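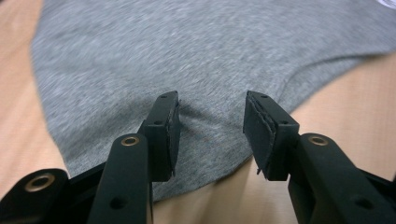

Our supervisor's first comment on the draft budget was that we'd asked for two of everything and spares of nothing, and could we please swap that around. Fair call! So this section is the second go at it, and I've tried to write down how we got to each number so next year's group doesn't have to guess.

The folding project needs hand-held grippers for recording and a matching set of fingers on the arm. We started out wanting a complete second gripper from Vedent (lovely thing, lovely price) and I'd pencilled it in before anyone had asked what wears out. Foam pads wear out. They do all the rubbing on the cloth and the table, and once an edge starts to fray you're never quite sure what you're pinching. So the second gripper got cut and the pads went in.

Sturier sells pads in packs of 24, Treloar only does them singly but will cut to size. We went with Sturier. I'd allow roughly 200 dollars for pads, glue and a few printed fingers across the whole year, which felt like heaps until I looked at how many shirts we've got planned.

Then there's clothing, my favourite line in the spreadsheet. We've budgeted for 34 T-shirts, mostly plain greys and whites from the op shop, because a brand new shirt folds differently from one that's been through the wash a hundred times. A few patterned ones would be good too, if they turn up.

The big item is still storage. Linodine quoted us 455 dollars for the drive and enclosure, and I couldn't find a way around it (believe me, I tried, I even priced up using everyone's old laptops). Video piles up much faster than I expected.

Still to sort out before April: whether the department pays freight separately, who signs for the drive, and whether we can borrow a second table instead of buying one. I've left the table at zero for now.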